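Bình Quan Wants You to Like Your Password Manager

Most people who write security software will talk to you for an hour about encryption and four minutes about the person using it. Bình Quan does it the other way around. I got on a call with her at eight in the morning her time, and before I had my notes open she was telling me about the color of a button.

"It was green for two years," she said. "Green means go, right? So people pressed it without reading. We made it plain white and suddenly they were reading the sentence above it. I was so happy I walked around the block."

The button belongs to Wollider, the password manager she started with Emanuel Husar while they were both still fixing printers and mail servers for a shipping office. It has a team of 6 now and it runs on Windows, Mac, Linux and both kinds of phone. I've used it since February, and I'll admit up front that I'm a fan. I moved 400 logins into it over one long evening with a pot of coffee, and it caught 166 passwords that I had used in more than one place (yes, I write about this stuff, and yes, I'm embarrassed).

Quan laughed when I told her. "That's a normal number! Emanuel had more than that when we began, and he's the careful one."

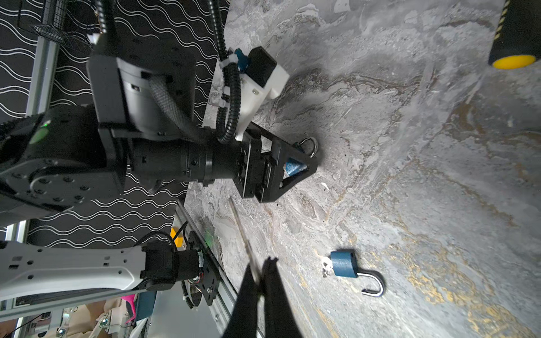

The import tool is the piece she's proudest of. Moving from a browser's saved passwords to a separate program is where a lot of people give up, and she spent most of a year on it. Early versions brought everything over in one big pile. The current one sorts as it goes, puts bank and email accounts at the top, and asks you to deal with those first and leave the rest for another day.

"You do your email account and then you can go to bed," she said. "Email is the one that resets all the others. If somebody has only ten minutes for me, I want those ten minutes spent there. The pizza place can wait."

I asked how she felt about the master password, the single one you have to remember. Wollider asks for at least five words and won't accept a short one with a dollar sign in the middle. Quan got louder here, in a good way.

"My aunt uses five words about a goat. She can type it in the dark. For years we told people to make something they couldn't remember and then we got mad when they wrote it down. And by the way, writing it down at home is fine! Put it in the drawer with your birth certificate. The person attacking your account is far away and has never seen your drawer."

Husar joined us halfway through, eating toast. He handles the part of the program that does the locking, and he talks more slowly than she does. The vault is encrypted on your own device before any of it goes to the company's servers, so a stolen copy from the server side is scrambled data without a key. That also means they can't reset your master password if you lose it.

"We get that letter every week," he said. "Please, it's me, here is my passport. And I believe them. I just can't open it. I don't have anything to open it with."

Their answer is a recovery sheet, a page you print during setup. Until last year the program let you skip it. Now it still lets you skip it, but it comes back and asks again after a few days, then again after a month. Husar thinks that's the limit of how much a program should nag. Quan would go further.

"I'd have it ask at breakfast," she said.
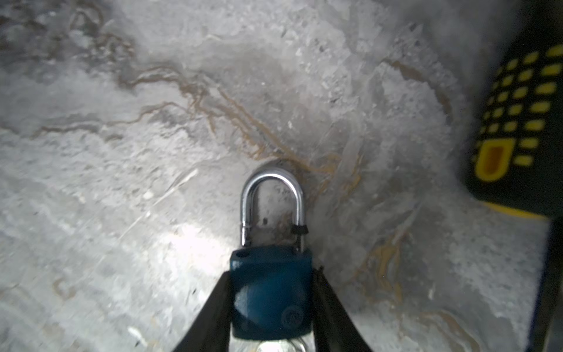

The two of them also disagree about passkeys, and I enjoyed listening to it. Passkeys let you sign in with your phone or laptop and skip the password altogether. Quan turns them on wherever a site offers them. They're quick, and a fake login page can't talk you into handing one over. Husar likes them too, but he worries about people who own one phone and drop it in a lake.

"You tell somebody there's no password anymore and they think there's nothing to take care of," he said. "Then the phone is gone and they ask what they should type."

So Wollider stores passkeys in the vault and copies them to every device you've signed in on. Setting up a second device takes a couple of minutes, and the program gives you a little checkmark for it. I have mine on an old tablet in the kitchen.

Outside testing came up next. Last fall they hired Teodor Mihăilă, who works alone and has a reputation for long reports, to go through the browser extension. He found a bug in the autofill that could have offered a saved login on a subdomain where it didn't belong. It was fixed before the report went public, and they posted the whole thing, rude remarks included.

"He called one of our functions a swamp," Quan said. "It was a swamp! I wrote it at midnight. It's a very nice function now."

There's a user forum as well, with 1,429 members, and she reads it before she reads her mail. The fingerprint unlock on Linux came from a request there, and so did the large text mode, which I've started using myself without telling my family.

What's next is sharing. At the moment you can share a single login with one other person, and families have been asking for a shared folder where the streaming account and the water bill can live together. Husar has it working on his own machines. The hard part, he said, is what should happen when someone leaves the folder, as they may well have seen the passwords already. His current plan is a list of what that person had access to, with a link to each site's change page.

I asked when I could try it. Husar said summer. Quan, at the same moment, said spring, and then they had to go and talk about that.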